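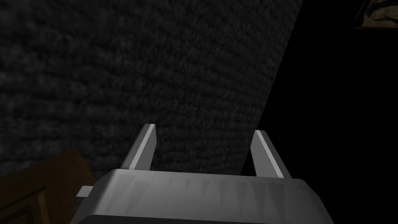
Figure 7.1 Simulated view from above and behind the gripper, jaws open. The dark textured surface lies beyond the fingertips.

Chapter 7
Closing the Gripper in Simulation

By the end of Chapter 6 you had an arm that moved. It was bolted to a bench, it homed itself on startup, and it would travel to a point you typed in and stop there. It had nothing on the end of it. In this chapter you will add a parallel gripper, first as a model on your computer and then as printed parts and a servo in Chapter 8.

The order matters in a home shop. A printed finger that is too short costs an evening. The same finger in a model file costs a changed number and a reload. Most of the builders who tested this book worked in a garage, a spare room, or a shared workshop with limited hours, and the ones who modeled the gripper first reached a working pick sooner than the ones who printed first.

What You Will Need

You will need the simulator you installed in Chapter 3, the arm description file you saved at the end of Chapter 6, and a pair of calipers. You will also need something to pick up. The exercises use a small cardboard box, and any stiff box narrower than the full opening of your jaws will do. Philomena Tsikata, whose build is followed through Part Two, used a carton from a Uline order with the flaps taped down.

You do not need the servo yet. If you already have it, leave it in the bag until Section 8.2.

7.1 Looking Along the Fingers

Start by loading the gripper model with no arm attached and placing a camera behind the housing, as in Figure 7.1. The housing sits at the bottom center of the view and the two fingers extend away from you toward the surface. This is close to the view you will have later if you mount a small camera on the wrist, so it is worth getting used to now.

Two features in the figure will come up again. The first is the gap between the fingers. With the jaws open it should be clear all the way through, so that you can see the background between them. If part of the housing shows in the gap above the base of the fingers, your camera is too low. The second is the band of faint triangles across the front of the housing. When you see a pattern like this on your own model, check whether it is in the mesh or in the shading. Turn on wireframe display. If the triangles line up with the edges of the mesh, you are looking at flat shading on a coarse model, and it will have no effect on how the gripper moves or what it touches.

The room around the gripper in the figure is dim. Dark surroundings are fine for checking the shape of the fingers, but they make distance hard to judge. For the exercises in this chapter, turn the scene light up until you can see where the surface ends on every side.

7.2 Jaw Travel

Jaw travel is the distance between the inner faces of the fingers when the gripper is fully open, minus the distance when it is fully closed. In the model, each finger slides on its own joint, and the two joints are tied together so that they always move the same amount in opposite directions. In the real gripper a single servo drives both fingers through a pair of racks.

Open the model file and find the two finger joints. Each has a lower limit, an upper limit, and a maximum force. Set the lower limit of both to zero. Set the upper limit of each to half the travel you want. A common mistake is to enter the full travel on both joints, which gives you a gripper that opens twice as wide as the printed one ever will.

Senyo Darko made this mistake on his first build, in a workshop shared with a bicycle repair group. His simulated gripper picked up every box he gave it. He printed the parts in October, put them together, and found that the jaws would not fit over the same boxes. The fix in the file took 2 minutes. The second set of fingers took the rest of the weekend, mostly waiting for the printer.

7.3 Contact and Friction

A simulated finger does not hold a box because it looks as if it should. It holds the box because the simulator finds contact between two shapes, works out a force, and applies friction along the surfaces. If any of these is set badly, the box will slide out, shake, or shoot across the room.

Use simple shapes for contact even if the visible model is detailed. A plain block for each finger pad is enough. Keep the angled fingertips in the visible mesh if you like them, but leave them out of the contact shapes until the basic grip works.

Set the simulator to 400 steps per second for this chapter. With fewer steps, stiff contacts tend to jitter. With more, an older laptop may fall behind. If your machine runs well, you can raise the rate later and compare results.

7.4 A First Test

Place the box between the open jaws. Close the jaws at low force. Wait for the fingers to stop moving, lift the gripper slowly, and hold for 3,000 steps. Write down whether the box stayed put, slipped, or dropped.

Then change one setting and run the test again. Change only one at a time, and keep the old file. Tsikata numbered her files as she went and was glad to have them when file 511, which worked, was followed by a dozen that did not. She had changed the friction and the box weight together and could not tell which one had caused the trouble until she went back.

Before You Go On

Check that your model does the following before you start Section 7.5:

The fingers move together and stop at the limits you set.
The fully open gap matches the gap you plan to print.
The box stays between the pads through the full hold at the end of a lift.
The gripper releases the box when the jaws open, with no sticking.

If the box sticks to one finger after release, look at the contact shapes first. They may be larger than the visible finger, or one may have been left behind when you moved the mesh. Turn on contact display and open the jaws slowly while you watch the pads.

Section 7.5 attaches the gripper to the arm from Chapter 6. Save your work under a new name before you begin.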